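Hilo corto. Estoy comparando dos juegos de almohadillas para la pinza paralela de mano: las Kevau, que son azules y con estrías, y las lisas de Urnska. Escribo en español porque quiero practicar, perdonen los errores.

Llevo 80 agarres con cada juego, siempre cubiertos sobre mantel blanco.
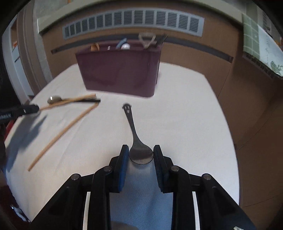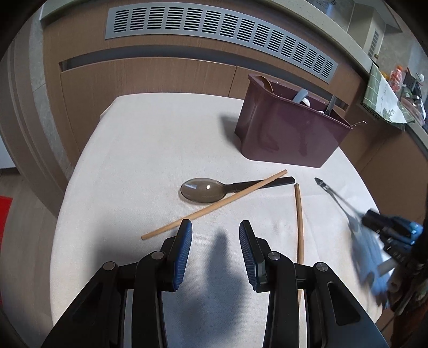

¿Qué almohadilla conviene para mangos finos?

La estriada. Con cucharillas y palillos me ha dado 14 fallos menos que la lisa, con la misma apertura y la misma velocidad de cierre.

El controlador es el Brovgate en los dos casos. No he cambiado ningún parámetro entre un juego y otro.

En agosto quiero repetir todo con la muñeca de Dunne, la cual todavía no me ha llegado.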